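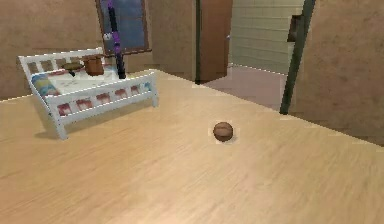

Simulated bedroom in Zoltura, with the ball on the floor and the bed at left.

Controller comparison, April

In this month we compared two arm controllers, Tindall and Munix, on the same task in simulation: find the ball, pick it up and bring it to the bed. Inese Uibo prepared the room and Arūnas Rätsep ran the trials, 588 for each controller. Tindall finished the task 502 times and Munix 269 times. Most failures of Munix came at the grasp, when the fingers closed too early and the ball rolled away. We have not yet tuned its closing speed, so please read these results with care. The next runs will use the Wirdale gripper model with both controllers.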